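第四讲 路亚钓鲈鱼：线组、收线与放流

本讲接着上次的竿型部分往下讲，只谈淡水岸钓，船钓放到一月的补充课。

一、线组搭配
主线用编织线，前导线用碳线，长度以一竿左右为宜。编织线没有延展性，咬口传得清楚，但怕磨。Grollow水库东岸石头多，去那里前导线要加粗一号。两种线用FG结连接，打完剪掉线头，用力拉三次，有滑动就重打。
泄力调到主线强度的三分之一以下。很多同学习惯锁死，大鱼第一次冲刺时最容易断在结上。

二、收线节奏
水温低时放慢。软饵落底后停几秒，轻抬竿尖，再让它自己沉下去，多数咬口出现在下沉阶段，所以眼睛要看线，不要看竿。
水温升高、鱼追小鱼时换米诺，抽停结合，停的时间不要每次一样。

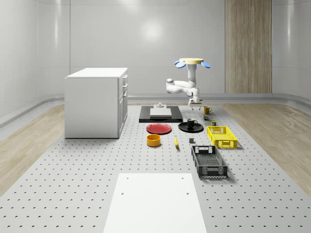
图1 多孔台面与上方的白色机械臂

三、记录
每次出钓填一张表：地点、水色、风向、饵型、收线方式、鱼的体长。没有鱼也要填。上学期在Dekthorpe码头一带收回的表格里共有916次抛投，有咬口的40次，其中写清收线方式的不到一半，剩下的没法用来比较。
体长从吻端量到尾鳍末端，嘴闭合，鱼平放在浸湿的量鱼板上。体重可以不称，要称就用网兜，不要单钩吊下颌。去年最重的一尾大约900克，是Ha-neul Myung在Jurkarow河口钓到的。

四、放流
手先沾水再碰鱼。离水时间尽量短，拍照前把相机准备好。钩子吞得深就剪线，不要硬拽。放的时候托住腹部，头朝水流方向，等它自己游走。夏季中午水温高，鱼恢复慢，建议只在清晨和傍晚钓。 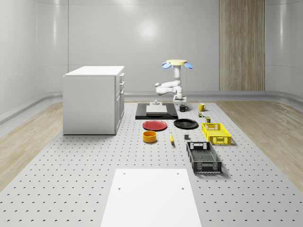
Woo-jin Bang课后提出，剪线留钩他不太赞成，用无倒刺钩配长嘴钳，多数深钩从鳃盖一侧也能退出来，只是要先练熟。这个意见可以采纳，但初学者仍按讲义做，练熟之前不要从鳃侧下钳。

作业：交两张出钓记录表，附FG结实物一个，交给Chae-won Yeom。
参考：Orvokki Lahtinen《岸钓笔记》第二章。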